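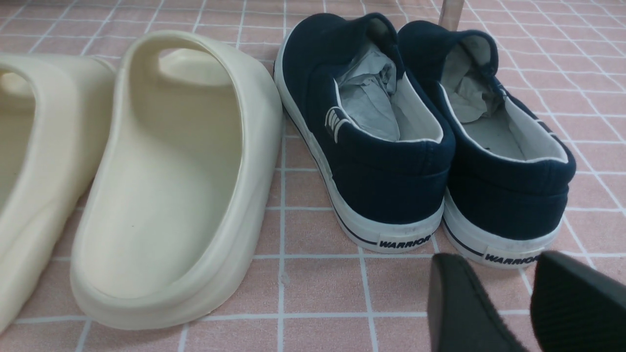 One parent at the Stondine open day said it felt like teaching a kid to tidy the hallway, except that this kid wants to be shown the same thing 183 times. And she was right about the count! That is how many runs visitors and staff recorded on the shoe task – each one steered by a person holding a remote handle while the arm copied every move.

Home News Projects Visit Contact

The task sounds small: line up a pair, heels facing out, then go on to the next. But shoes are a wonderful test, because a soft foam slide and a canvas slip-on ask for very different grips, and it's a thrill to feel that through the handle. Beginners got 17 minutes of practice, and most were closing the fingers on a heel with real confidence by the end of it. 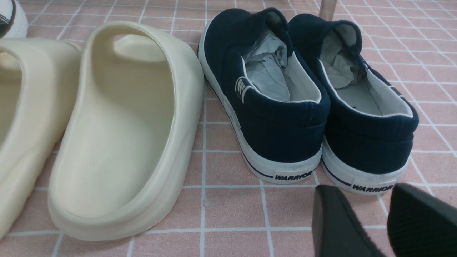
Open fingers behind the right-hand navy slip-on, with the cream slides alongside.

Brunier, the team running the project, will use the runs to train its Flurora software, and plans to let it try a row of shoes without a person at the handle before the end of June. Two more sessions are open for sign-up, and you don't need any experience – just steady hands and a bit of patience.

3 comments | 17 shares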